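3.2 Ablageordnung und Suchzeit in kleinen Registraturen

Die Untersuchung bezieht sich auf Papierbestände, die nach der Einführung elektronischer Akten weitergeführt werden. In der Literatur gelten solche Restbestände meist als Übergangserscheinung. Bei Erkulia und Fomia, den beiden hier betrachteten Betrieben, bestehen sie jedoch seit Jahren neben dem digitalen System und werden täglich benutzt – vor allem für Laufkarten, Prüfzettel und handschriftliche Vermerke.
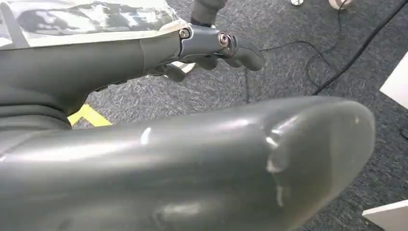

Warum werden Laufkarten nicht vollständig digital geführt?

Die Karten begleiten den Auftrag durch mehrere Abteilungen und werden dort von Hand ergänzt. Eine spätere Übertragung findet nur für abgeschlossene Vorgänge statt, sodass offene Vorgänge zwangsläufig auf Papier liegen.

Verglichen wurden zwei Ordnungsprinzipien. Bei der sachlichen Ordnung bestimmt die Auftragsart das Fach, bei der chronologischen Ordnung der Eingang. Erkulia arbeitet sachlich, Fomia chronologisch. Erfasst wurden an jedem Standort 96 Suchvorgänge. Als Suchzeit gilt die Spanne zwischen der Nennung der Auftragsnummer und der Entnahme der richtigen Karte. Abgebrochene Suchen gingen als Fehlversuche in die Auswertung ein und

wurden getrennt von den Suchzeiten betrachtet.

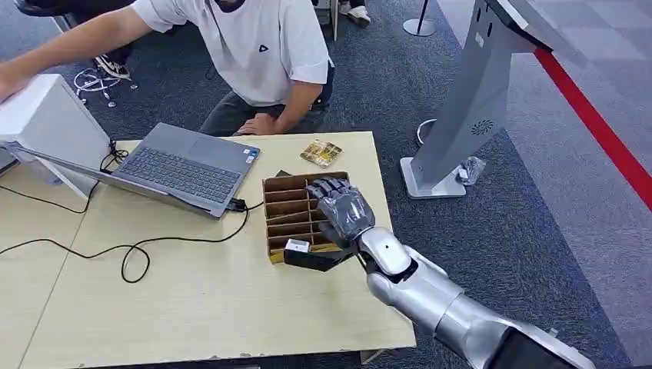 Die chronologische Ordnung ist beim Einlegen schneller, da keine Zuordnung zu treffen ist. Beim Wiederfinden kehrt sich das Verhältnis um, sobald der Eingangsmonat nicht bekannt ist. Bei Fomia wurden in diesem Fall häufig mehrere Fächer nacheinander durchgesehen. In 85 der Suchvorgänge war der Monat bekannt, was den Nachteil im Alltag begrenzt. Für Vertretungskräfte gilt das nur eingeschränkt.

Schwieriger zu bewerten sind Fehlablagen. Eine falsch eingelegte Karte fällt in der sachlichen Ordnung meist beim nächsten Griff in dasselbe Fach auf, in der chronologischen bleibt sie oft bis zur Durchsicht im September unbemerkt. 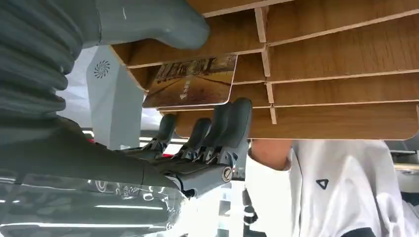 Abb. 2: Karte an einem Holzgestell mit Fächern.

Beide Betriebe verwenden die Signaturen des Schemas Atard, kürzen sie aber unterschiedlich ab. Bei Erkulia entfällt die Jahresangabe, bei Fomia die Abteilung. Ein direkter Vergleich der Beschriftungen war deshalb erst nach einer Vereinheitlichung möglich. Handschriftliche Zusätze wurden dabei wörtlich übernommen – auch dann, wenn sie der Signatur widersprachen.

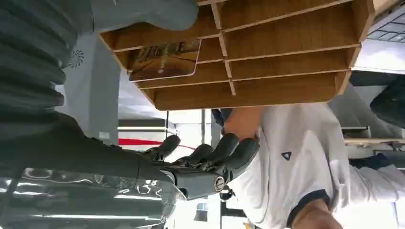
Abb. 3: Helles Holzregal mit flachen Fächern, in einem davon ein Blatt oder eine Karte mit handschriftlichen Zeichen.

Der Einfluss der Fachhöhe wurde nicht gesondert erhoben. Angaben dazu liegen nur aus der Vorstudie Hầu vor, deren Bestand allerdings aus gebundenen Heften bestand und sich auf lose Karten nicht übertragen lässt.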